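Saltura Sheer Curtain Panel, White
Sold as a pair. Rod pocket top. Machine washable.

Item overview

The Saltura is a plain white sheer for people who want daylight in a room without a clear view straight into it. We stock a lot of curtains that promise more than that, and we've stopped repeating most of the promises. A sheer is a thin piece of cloth. It softens light and takes the hard edges off whatever is outside. If you're shopping for darkness, quiet or a lower heating bill, skip to the part about pairing, or skip this product.

We carry it because it hangs straight, the hems are sewn properly, and the white is a fairly neutral white. Several of the sheers we've turned down over the years were sold as white and looked blue next to a painted window frame. One looked like weak tea.

What it does in daylight

During the day the panels pick up light from the window and spread it. The folds come up bright on the ridges and grayer in between, and you get that pattern whatever you do with the fabric, so if you want a perfectly even white surface you should be looking at a roller shade.

Privacy is where sheer curtains get oversold. The maker's sheet calls the Saltura a "daytime privacy" panel. We'd call it daytime blur. Large shapes outside still come through as pale outlines, and a railing or a ledge across the way will still look like something is there. People outside get a vaguer view in than they would through bare glass, as long as it's brighter outdoors than in. Turn on a lamp after dark and that reverses. Every sheer on the market has this problem, including the expensive ones. 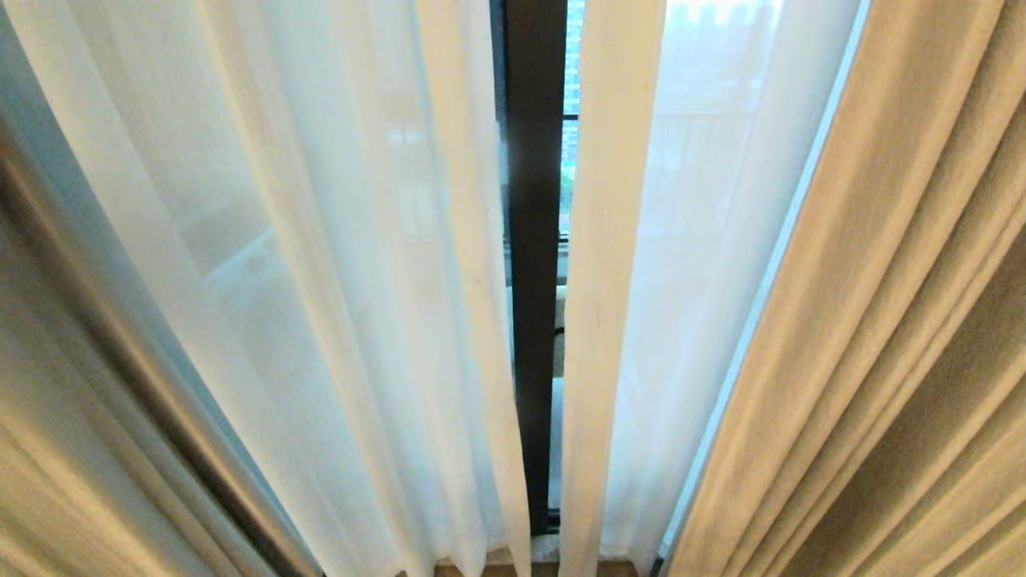

White sheers with a beige drape on each side, parted slightly at the center.

Look at the middle, because that's what customers write to us about. Two panels meeting over a dark window divider will show a dark line unless they overlap. Some people like it. If you don't, the fix is wider coverage or an overlapping rod, and neither comes in this package. On a window with white dividers you may never notice the gap at all.

How much fabric you need

The package says one pair covers a window up to 60 inches wide. We don't agree. At 60 inches you'd have barely any fold left once the panels were drawn, and a sheer with no folds looks like a bedsheet somebody pinned up. For the tight vertical folds most people have in mind when they order sheers, plan on total fabric width of at least twice the width of the rod. Measure the rod, not the glass.

Yes, this usually means buying a second pair. We know how that sounds coming from the shop that sells them. Hang the first pair, look at it for a few days, and order more only if it seems thin. We don't change the dye lot rules for white, so a later pair should match.

Length is your call. A hem that stops just above the floor stays cleaner and is easier to vacuum under. Puddled hems photograph nicely in catalogs and collect dog hair everywhere else. Order the length closest to your drop and hem if you have to, but wash the panels first.

Pairing with a heavier drape

If you want the room dark, you need a second layer. A beige or tan drape works well beside the Saltura and doesn't make the white look dingy, which some grays do. We usually point people to the Grudlow lined drape or the Oso blackout panel. Both need a double rod.

A few cautions about that word "blackout." The Oso fabric is opaque. The gaps at the top and sides are still gaps, and morning sun will find them. A wraparound rod helps more than a pricier fabric does. The Grudlow is heavier and falls into deeper, rounder folds, but it takes up more space when it's pulled back, so allow extra rod at each end or it will sit over the glass and eat the light you bought the sheers for.

We get asked about the Beyene double rod, too. It's fine. The back rod is slim enough for the Saltura pocket and the brackets hold 12 pounds, according to the maker. We'd stay well under that on drywall anchors.

Washing

Cold water, gentle cycle, mesh bag, no bleach. Hang them back up damp and let their own weight pull the creases out. The care tag allows a low iron, but try a damp rehang before you bother. Our store display pair has been through the wash 9 times. The hems have held and the white is slightly duller than a new pair held next to it. From across the room we can't tell.

Keep them off radiators and away from rough window hardware. Sheer fabric snags, and a snag in the middle of a panel shows when the sun is behind it. No repair we've tried has hidden one.

What we don't claim

The original sheet listed "UV protection" and "thermal comfort." We asked for test results, received a brochure, and took both lines off this page. If you have a rug or a sofa you're worried about fading, close the heavier drape.

What's in the package

Two white sheer panels with rod pockets
One care card

Not included: rod, rings, tiebacks, the beige drapes in the photo

Returns

Unwashed and unhemmed panels can come back within 60 days. Fold lines from the packaging aren't a defect and will drop out after a wash. Shipping is free on orders over $200, and we don't suggest padding your cart to get there.

Page last revised 3 February 2018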